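The Bin of Small Things

Every November I get the urge to clear out the hall closet before the holidays bring more stuff into the house, and every November I end up sitting on the floor with a lapful of odds and ends that belong to nothing. You know the kind. A lid with no jar. One wheel. A key that I am almost certain opened our old mailbox back in Bretden, which we moved away from 11 years ago, and which I still can't bring myself to throw out.

This year I decided to be a grown-up about it. I even downloaded Plandance, the little planner app my sister swears by, and gave myself 4 evenings with a proper heading for each one. Evening one was coats and boots, and that went so well that I made popcorn to celebrate! Evening two was supposed to be the shelf with the games and puzzles, and that's where I slowed right down, as I always do. I found my Mets cap behind the checkers (I had blamed the dog for that cap, and I owe her an apology), and then I had to try it on, and then I had to go look in the mirror, and by then it was past nine and I hadn't sorted a single thing.

The game shelf is where all the little plastic bits wash up. My method, if you can call it that, is to get everything into one big container first and only then start deciding. I used to sort as I went, with a dozen tiny piles across the rug, and somebody would walk through in socks and that would be the end of it. One deep bin with tall sides is so much kinder to everybody's feet. I have tried the pretty ones too. Fudo, the housewares shop near my work, had a lidded basket for 50 dollars that I visited on three separate lunch breaks before I came to my senses. Plain and gray does the job.

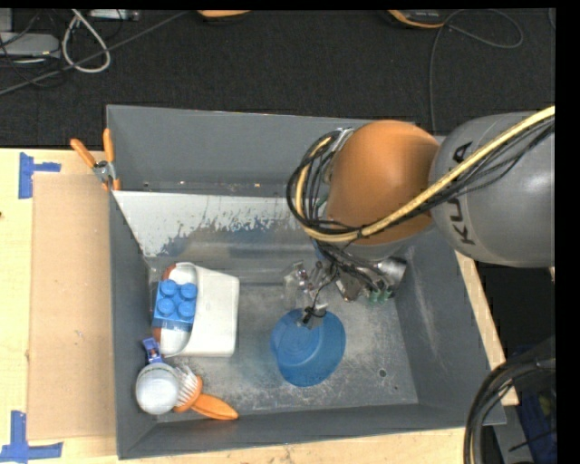 Once it's all together I pull out the dishes and containers before anything else, mostly because they're big and it feels like progress. They go to the kitchen to be washed, and half of them turn out to be useful for holding the smaller things later on. Building bricks get their own box, even if there's only one — there is never only one, the rest are under the couch. Clips go in the kitchen drawer, where I will lose them again by spring.

What's left after that is the hard part, the pieces I can't name. My old rule was to keep them a year, which is how I got into this mess. My new rule is one jam jar. If it fits in the jar it may stay, and if the jar is full then something has to come out before something else goes in. I've already cheated once by pressing down on the lid.

Evening three is gift wrap and ribbons, and I'm looking forward to it more than I probably should. The mailbox key is in the jar, by the way.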